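About Vargate

Who we are

Vargate is a small company that gathers examples for learning systems. Our customers build software that controls robot arms, and this software must learn from many recorded movements before it can do anything useful by itself. We produce these recordings. A person guides two arms through a small household job, the arms and the cameras record it, and after checking we deliver it to the customer with a written label.

We started with two people and one table in Widcombe, above a shop that repaired sewing machines. Today we are a team of nine and we have four tables. The repair shop has closed and we use its old counter for unpacking deliveries.

The company was founded by Bronwyn Doolan, who before this worked many years in the testing of kitchen appliances. She still reads a part of the recordings herself each week and she is known for sending them back. I joined her in the second year, and I write most of the texts on this site. English is my third language, so please forgive if a sentence is a little stiff.

What we do

The jobs that we record are ordinary ones. Put a toothbrush in a cup. Hang a cup on a hook. Close a lid, fold a cloth, move a spoon from the left hand to the right hand. For an adult person these are so easy that it is difficult to explain them. For a learning system each one is a long chain of small decisions, and it needs to see the same job from many starting positions, done by different people, at different speeds.

We call one complete recording of one job an episode. A good episode begins with both arms at rest and open, continues without a long pause, and ends when the arms have returned. If the operator drops something and picks it up again in a natural way, we keep the episode and mark it as a recovery. Our customers ask for these more and more. If somebody bumps the table, we delete it.

Our largest collection until now is called Rostby. It has 1146 episodes of bathroom and kitchen objects, recorded with two arms on a plain white table. A second collection, Trnka, is for soft things such as cloths, socks and paper bags. It is smaller and much slower to make, and we hope to finish it in August.
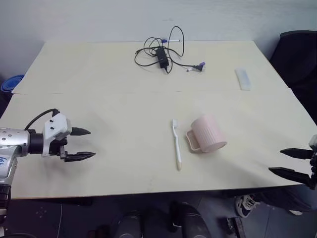
Toothbrush and ribbed pink cup, with both grippers open.

For the toothbrush job we have a list of 118 starting layouts. In some the cup is upright and in some it lies on its side. The toothbrush can point away from the operator, towards the operator, or across the table. The handle of the cup is turned to the left or to the right, because a system that has seen only one side will later try to grip a handle that is not there. We change the cup for one of another colour or shape after every few layouts.

How we work

An operator session is two hours in the morning or two hours in the afternoon, never both on the same job. We learned this from our own mistakes. In the first year we let people work on one job for a complete day, and when we compared the morning with the evening, the movements had become shorter and more careless. A learning system copies this faithfully!

Each session goes like this:

The operator reads the layout card and places the objects.
The arms are moved to the rest position and the recording is started.
The job is done once, at a natural speed.
The operator says in one sentence what was done, and this sentence is saved with the recording.
After the session, a second person looks at every episode and accepts it, rejects it or asks for a new label.

The second person is never the operator. We do not pay by the number of episodes, and we never will. Operators are paid by the hour, with a break at half past ten and another at three.

From the recordings that we make, nearly a quarter is rejected. Some customers are surprised when they hear this. We prefer to say it before the contract than after. The most common reason is a label that does not agree with the movement, for example "puts the toothbrush in the cup" when the toothbrush only touched the rim.

For customers

The smallest order we take is 100 episodes of one job. This is enough to see if our format fits with your software, and we send it together with the layout cards and the list of rejected episodes, so that you can judge our judgement. The largest order we can do in one season is 4000 episodes, if the jobs are simple and the objects are easy to buy.

We do not record in private homes, and we do not record faces or voices for delivery. The spoken sentence of the operator is typed out and the sound is erased.

Working with us

We look for operators two times in the year. You do not need a technical education. We have had a hairdresser, a retired piano teacher and several students, and the training takes four half days. What is necessary is patience, a steady hand, and the will to do the same small thing again with attention. Left-handed people are very welcome - for the moment we have only one.

If you would like to visit us, please write first through the contact form. The entrance is at the side of the building, up the grey stairs, and the bell must be pressed quite hard.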